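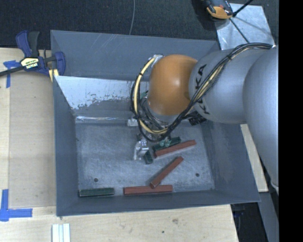 Join the Erngate Bin Picking Project – new team members wanted for the coming year

The Erngate student robotics project is looking for new people, and we would be very glad if one of them turned out to be you. We are a group of students from all sorts of courses (engineering and computing, naturally, but also music, geography and a surprising number of linguists) who spend our evenings teaching a robot arm to pick things up out of a bin and put them somewhere more useful. It sounds like a small thing to spend a year on, and we all thought so too when we started, and then we met the blocks.

The blocks are plain rectangular ones, green and red, and they go into a big grey metal bin with sloping sides. The arm is a KUKA, and it has to reach down between the walls, get its fingers round one block without shoving the others into a corner, and come back up again. When two blocks lie snugly side by side there is hardly any room for a fingertip between them, and the shine of the metal can make life hard for the vision people. If you enjoy that kind of problem, the sort you find yourself thinking about in the shower, you will be very happy with us.

At the end of the year we take part in the Pummont Challenge, where 31 student teams bring their sorting programs and run them against the clock. Last year we came 15th, which we were thrilled with, and we celebrated far too long for a team that came 15th. This year we would like to do a little better, mostly by being quicker to decide which block to go for first.

Who we are looking for

We have places in four small groups, and you can put down more than one if you can't decide.

Grasping. You will work on the gripper and the fingertips: drawing new shapes, making them, fitting them and seeing how they cope with a block lying at an awkward angle. Some experience of making things by hand is lovely to have, but patience counts for more.

Vision. You will help the program work out where each block is and which way it is pointing. You should have written a bit of code before, in any language, and be willing to look at a great many pictures of blocks. Our labelled set has reached 1075 pictures and we still want more of the difficult ones, where one block is resting on another.

Motion. You will plan how the arm gets in and out of the bin without touching the sides. This suits people who like geometry, and who don't mind running the arm very slowly for a long while before they are allowed to run it any faster. There is cabling to think about as well – a path that looks fine on the screen can still pull a loop of cable tight.

Logbook and outreach. You will keep our notes in order, write up what we tried, and help with the visits we make to local schools. We are badly in need of someone who likes writing things down. Our motion planner is called Górecki (it was very slow and rather beautiful in its early days, and the name stuck), and at present its settings are explained across 67 separate notes, several of which disagree with each other. If that makes your fingers itch, please do apply.

What we ask of you

Two evenings a week in term, starting at 6 pm, and a bit more in the run-up to the challenge. Everyone does the safety training before going near the arm, including people who have used one elsewhere. Everyone also takes a turn at putting the blocks back in the bin between runs, which is a good time for a chat.

You don't need to have worked with robots before. Most of us hadn't, and a fair few of us had never soldered a wire or used a clamp. We pair each new member with somebody who has been here a year or longer, and you can ask them the same question as many times as you like.

What you get

Proper time on a real arm, which is hard to come by as a student, and the company of people who will cheer out loud when a block is lifted cleanly. Travel and a bed for the challenge are paid for out of our grant from Trulance, as is dinner on the late evenings. We are sorry to say that the places themselves are unpaid, but they can be fitted round coursework, and several members have used their part of the project for a final-year report.

How to apply

Send us a page, or less, through the project form on the Erngate student pages. Tell us which group you fancy, and tell us about something you have made, mended or taken apart, even if it never went back together. We don't need a CV or your marks.

Applications close at noon on the last day of September. We will write back to everybody, and invite as many of you as we can to an open evening where you can see the arm at work and meet the groups. If you have access needs, or the evening times are difficult for you, please mention it on the form and we will do our best to arrange things so that you can take part.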